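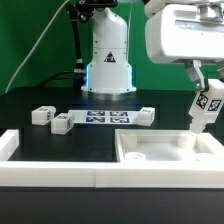

Page last changed: September, 4.15 pm

Teaching an arm to put pegs away: our term project

When we chose this project from the list we thought it would be the easy one, and I should own up to that at the start. The task sounds like something for a toddler. Pick up a white block with a peg on the end, carry it over to a tray, put it down. Our group at Bresport had one term to get the arm doing it from demonstrations alone, with no hand-written path, and we spent a good part of that term simply learning how to give a decent demonstration!

There are two ways of showing the arm what we want. In the first you take hold of it and lead it through the motion yourself, while the joints go slack enough to follow you. We called this "walking it". In the second you sit at the desk with the hand controller and drive the gripper from there, watching the tray as best you can. Both kinds are saved by Dostia, the recording program an earlier year left behind, and we are very grateful to them for it (even if the menus took some getting used to).

Walking it was lovely to begin with. You can feel where the arm wants to go, and everyone in the group was managing a full pick and place by the end of the first afternoon. The trouble came near the tray. A person leaning on the arm pushes it a little further than they mean to, and over the last bit of the descent our recordings were full of small wobbles and corrections. The controller was the other way round — slow and rather frustrating on the long carry, but much steadier once the peg was hovering over the tray and only needed a nudge. We ended up keeping both sorts and marking each file with how it was made.

The printed tags deserve a paragraph of their own. The held block carries them, and so does the flat board on the table, and the tracking works out where the one is compared with the other. If your hand covers the tags on the block for more than a moment, the track jumps, and that recording is no good. We lost a great many walked demonstrations this way before we learned to hold the arm from further back. We also learned to check the board before every session, as a sleeve catching it can spoil a whole morning's work without anyone noticing.

We recorded 599 demonstrations altogether and set aside 80 of them for testing. The rest went into training two models, which we named Niven and Imico after a long and silly lunch. Niven learned from the walked recordings only. Imico had both kinds. Imico was the better of the two over the tray, and it also picked up our habit of pausing just before lowering the peg, which made us laugh the first time we saw it.

If we had another term we would let the controller do all the final placing and keep walking for the long carry, switching over part of the way through a single recording. Dostia can't do that yet. We have left a note about it in the shared folder, along with the spare tags and the settings we used for the gripper.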